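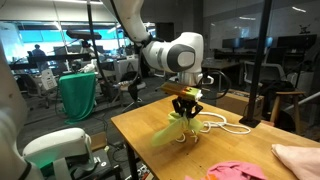 Lolari Cloth Handling Kit
Classroom and club edition
Part no. LCH-26
Supplied by Stundico

Overview
The Cloth Handling Kit adds a fabric manipulation unit to an existing robot arm course. It is intended for upper-level high school classes, university clubs and student project teams that have already completed rigid-object pick and place. The kit does not include an arm, gripper or table.

Contents
9 cloths, assorted weights, hemmed
2 lengths of cord, white
1 table marking template
1 instructor guide, 146 pages
26 student worksheets
Storage bag

Requirements
Arm with a two-finger parallel gripper. Reach of at least 500 mm from the base to the center of the work area. Flat tabletop, matte finish preferred. Glossy tops should be covered. Cable slack at the wrist must be checked through the full range of motion before the first session.

Exercises
Unit A covers grasping a single cloth from a crumpled start, lifting it clear of the table and placing it inside the template. Unit B covers flattening and a single fold. Unit C introduces cord, first alone and then mixed with cloth. Teams should expect a high rate of failed grasps in Unit C and should log each one on the worksheet provided.

Unit C is also the basis for the Tristia student challenge. Scoring sheets are in the back of the instructor guide. The March revision of the rules allows teleoperated entries in a separate class.

Setup notes
Set gripper force low and increase it in small steps. Thin cloths slip between bare metal fingers; fit rubber pads if the gripper did not ship with them. Keep loose cord away from the arm base. One student stays at the stop button whenever the arm is powered.

Compatibility
Templates are available for the Nzioka bench frame and for plain tables. State which when ordering. The two are not interchangeable.

Replacement parts
Cloths and cord are sold separately. Worksheets may be copied for use within the purchasing school or club.

Technical contact: Imad Tarawneh, Stundico education desk
Page updated 29 May 2024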